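Two-arm laundry cell, shared workshop build: cable routing and reach
Home & Shared Workshop Automation > Build logs

mnaidu
Cell is bolted down and running under teleop. Both bases sit on the front extrusion, basket in the back left corner, unsorted pile at front right. Cables are tied along the links with a service loop at the wrist. I have 156 recorded runs so far and want opinions on the routing before I do more.
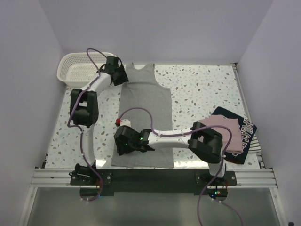
Grey tank top laid out, pile at front right.

thirumalai_r
Right-hand loop is too tall. It arches over the middle of the work area and will snag on a strap sooner or later. Take 100 mm out of it.

nele_vd
Disagree. Shorten it and the wrist connector takes the load at full roll. I lost two that way on my Drasia build. Leave the slack and add a strain relief behind the connector.

thirumalai_r
Then fix the elbow end. The slack doesn't all have to live at the wrist.

mnaidu
Will try a printed clip first. Second still, with both grippers at the pink one:

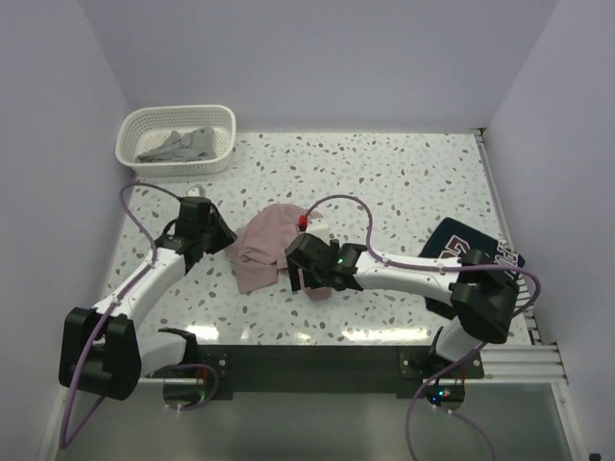 Pink garment near centre, grey cloth in the basket.

bnaqvi
What's the surface? Those glare patches near the bases would wreck my segmentation. I went to a matte grey mat and masking errors dropped from 197 to 139 on the same test set.

mnaidu
Terrazzo pattern, gloss finish. Not keen on a mat – the grippers catch the edge of anything that isn't bonded down.

bnaqvi
Diffuse the light, then. Cheaper anyway.

nele_vd
Seconded. And post the clip file when it's done.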